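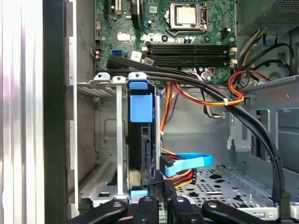
## Dataset: Knitting

# Horklow Stitches

Horklow Stitches is a collection of 1126 hand-knitting stitch patterns, typed up row by row from old leaflets, notebooks and the backs of envelopes. There are cables, laces, ribs and some truly odd bobbles, and I love every one of them!

## What you get

- `stitches.csv` - one line per pattern, with name, family, repeat width and number of rows
- `rows/` - the written instructions, over 3000 rows so far
- `names.csv` - other names for the same stitch (moss and seed alone will keep you busy)
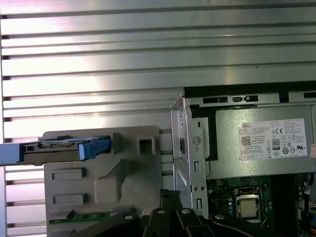
*Hard drive in its blue caddy.*

## Reading the rows

UK terms all the way through. `k` is knit, `p` is purl, `yf` brings the yarn forward, and anything between asterisks repeats to the end. Odd rows are the right side unless the `flip` column says yes.
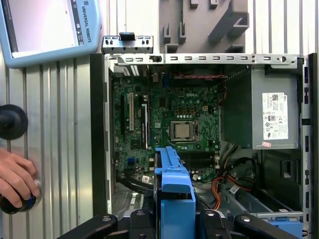
*Dell board in an open tower, processor showing.*

## Known gaps

The lace family is patchy. Vodulley lace has two versions that disagree on row 20, so both are in. Shetland patterns come in October.
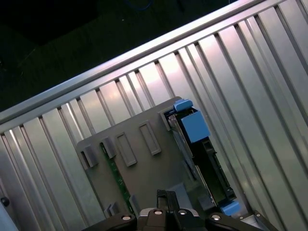 Ribs are my favourite part, and the family I'd most like help with. The Jaber rib wants a firm wool and a smaller needle than you'd think - it pulls in beautifully. For the look of a good wide rib, see the ribbed metal in the photo: bright raised ridges with grey shadow in between. Swatches of 100 stitches are very welcome, wonky edges and all.

Please send corrections to Radymyr Karpenko, with the pattern name and row number.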